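Clearing the work table

Jun 15, 2019

I finally got the work table back to being a work table. It came from a closing sale in Nodgate last December, cost me $45 plus gas, and had been covered in mail and yarn ever since. Miroslava Kollár is coming over to learn machine quilting, so everything had to go somewhere else. It took most of the morning. The mail went in the recycling, the yarn went in two bins in the hall closet, and the jar of buttons is on the windowsill until I think of a better spot. 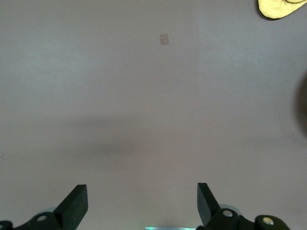

Quilted fabric is harder to store than I expected when I started. Folded, it creases along the stitching, and rolled, it takes up a whole shelf. I have been folding mine over a towel, which helps a little. The yellow piece at the corner of the picture is staying out, as I want Miroslava to feel how the padding sits under the stitching before she picks her batting. The plain gray top is good for this kind of work too. Pale thread shows up on it fine, and I can slide a big piece across without it catching.

The table is 122 cm long, so a baby quilt fits on it with some hanging off. Anything larger I still baste on the floor.

Next is the fabric shelf. I have 87 fat quarters and no order to them. I will probably sort by color and leave the scraps for winter.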